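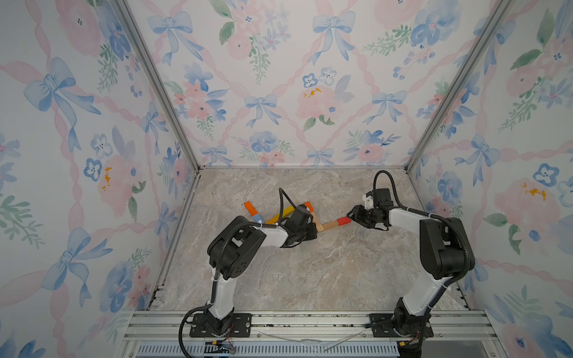 Unit 4: Can Machines Do Chores Yet?

Course notes, Zhuoran Qian. Household tidying and shop-floor sorting pose one problem: parts lie at odd angles and touch each other.
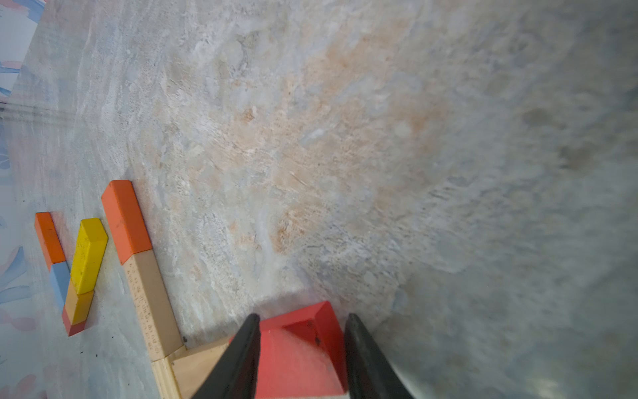
Figure 4.2. Two fingers at a red block.

Grasping a single part is the easier half – placing it against others is harder.
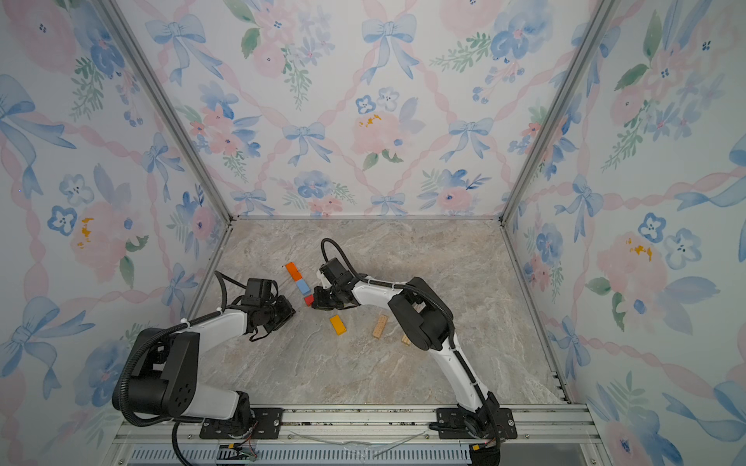 Kanard asks whether a slow machine is still worth having if it can work all night. Students should prepare a response.

Speed and recovery from error are graded separately.

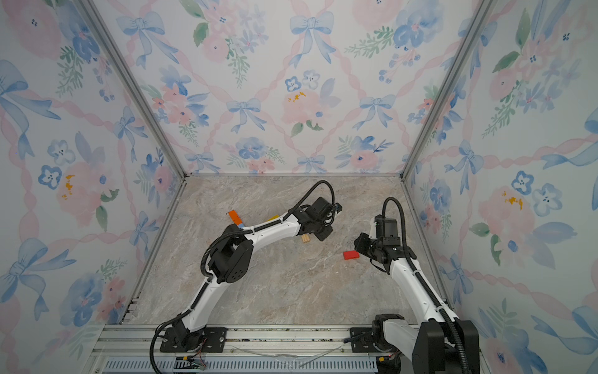

Reading for December: Brekovetti, pages 36 to 52.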